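Lettering by Hand, One Wobbly Balloon at a Time
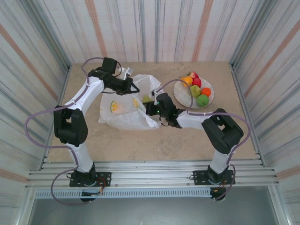 Borghild Tangen thinks most cartoonists letter too late. Put the words down first, she told me over coffee one Friday, and the drawing will make room for them. I'd been doing the reverse for years, squeezing dialogue into whatever sky was left over, and my pages looked like it!

So for Clitwood, my new minicomic, I lettered all of chapter one before I drew a single face. What a difference. I rule my guidelines in hard pencil, 3 to a balloon if the character is chatty, and then I write the line out loosely to see how wide it wants to be. Only then does the balloon go around it. (Balloon first, words second is how you get that awful squashed last word.)

I love the tiny decisions. A whisper gets smaller letters but the same size balloon, so there's all this lonely white around it. Shouting I do with a brush, quickly, before I can get nervous. My S still leans backward and I've decided to keep it, it's mine.

Chapter one came to around 770 words, far too many. Reading them in pencil, with no pretty art to hide behind, I cut two whole speeches and a joke about a ferry. The ferry is now a silent panel on page 9 and I like it so much better. Chapter two is ruled up and waiting, and I still haven't settled on a sound effect for the gate.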